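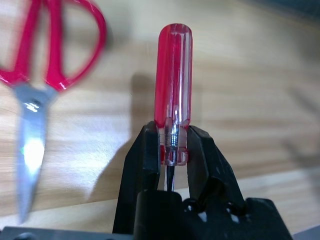
4.3 Recording a grasp by remote control

Before you start, finish the leader arm calibration in section 4.2. Keep the wrist view open in Mornen Console the whole time.

1. Clear a space on the table around the tool to be picked up. Other tools may stay on the table if the fingers can close without touching them.

2. Press Record. Wait for the tone before moving the leader arm.

3. Bring the fingers in with one on each side of the screwdriver, just below the handle. Slow down for the last 40 mm.

4. Squeeze the trigger until both fingers touch the collar. Stop when the force bar reads 12 N.

CAUTION: Do not go over 20 N on plastic handles. They can crack.

5. Hold still for two seconds, then carry the tool to the drop point and open the fingers.

6. Press Stop. Choose Keep or Discard.

Note: Discard any take in which the tool slips or you had to grip twice. A slow take is fine to keep.

7. Move the tool to a new spot, turn it a little, and repeat from step 2. The trainer needs 37 kept takes for each tool before it will run.

If the wrist view freezes during a take, press Stop and choose Discard. Check the cable at the wrist before recording again (see 7.1, Camera faults).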